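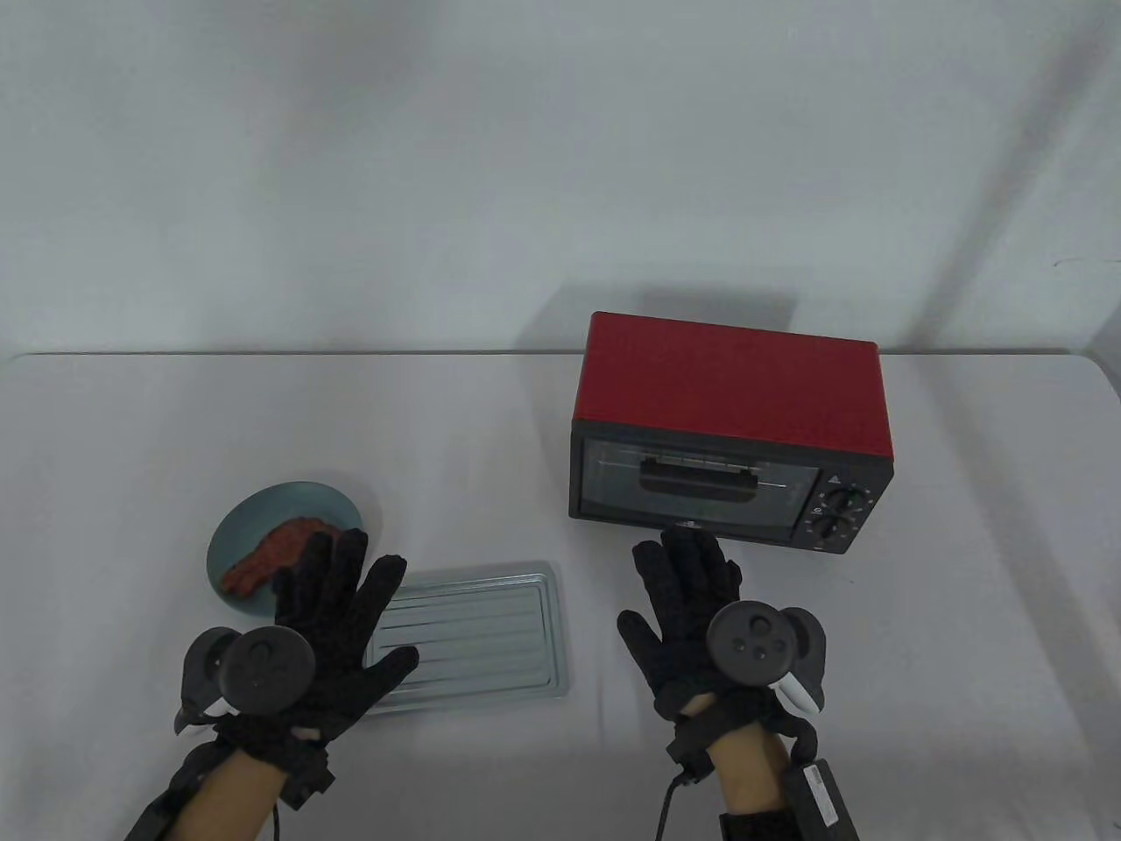 Bautista Vergara has cooked for one, and now and then for two, in the same small apartment on Ojeda Street since the fall of 2000, and for most of those years he has hardly touched the big oven. He is a great believer in the little one that sits out on the table. The red toaster oven with its black front and two round knobs, one over the other, is the sort of thing he is always recommending to people at the Fostargate community kitchen, where he teaches a class on small-space cooking, and so is a metal tray with a raised rim and ridges running the long way. "People come in and they want to talk about the oven," he told me, pouring us both more coffee. "I want to talk about the tray! If the tray is flat, your bacon is sitting in its own fat the whole time. Give it some ridges and the fat has somewhere to go."

We had been talking for a good while by then (he is a generous talker, and I am not much better), and the conversation had wandered from his mother's kitchen to the price of eggs and back again. He grew up in a house where the stove was lit before anybody was dressed, and he still likes to have something warm on the plate early in the day. I asked what he makes most often.

"Toast, of course," he said, and laughed. "Then a little meat, a strip or two, and maybe half a tomato if they look good. I put the meat in cold and let it heat up along with the oven. My wife used to say I was lazy about it, but it comes out flatter that way, and I like it flat."

He is fussier about cleaning than I expected. The crumbs get shaken out every Sunday, and the glass door gets a wipe with a damp cloth and a bit of baking soda once everything has cooled. He won't line the bottom with foil, and he pulls the whole oven well away from the wall before he switches it on. "You give it room to breathe," he said. "I had a curtain once, a nice one, yellow. I don't have it anymore."

His neighbor Chun-hung Sin, who had come by to return a casserole dish and ended up staying for lunch, took his class in September and had opinions of her own. She sets out her plate before she starts anything, so she isn't hunting through a cupboard with a hot tray in one hand. "I used to eat standing up at the counter," she told me. "Now I sit down for it, even if it's only 5 minutes."

Bautista nodded along at that and got up to see about more toast.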